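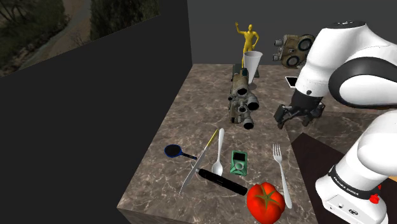 The hat was listed at 8 dollars. Then 2. Then, for roughly a minute, 2,794.

She refreshed. Still 2,794. Wool blend, one size, ships from Orkcombe.

Prices subject to change. Sure. She'd written that line herself, back in February, her first week at Brolla. Nobody reads it. She'd pasted it under socks, under mugs, under 327 kinds of scarf.

And now an order. Ping. One hat, full price, gift wrap.

She called the warehouse. Rang and rang. Then a man, out of breath, forklift beeping behind him.

"Don't ship the hat," she said.

"Which hat?"

"The Fivby. The gray one."

"We don't have a gray one. Never did."

She looked at the page. In stock: 2. Then in stock: 1. Somebody's basket, somewhere, filling up.

"There's a label printing," the man said. "I didnt touch it."

"What's it say?"

Paper tearing. A long wait. She ate a cracker over the keyboard – bad habit – and watched the little wheel spin.

"It's going to your adress," he said. "The one on Soliman Street."

She hadn't lived on Soliman Street since she was a kid. Hadn't told anyone at work, either. Blue door, three steps, a hook in the hall where her father's hat used to hang. Gray. Wool, probably. One size.

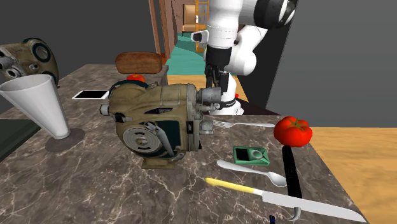 Old movie camera on a marble counter

"Miss? You want me to cancel it?"

The cursor sat on the button. The price had gone back to 8.

"No," she said. "Send it."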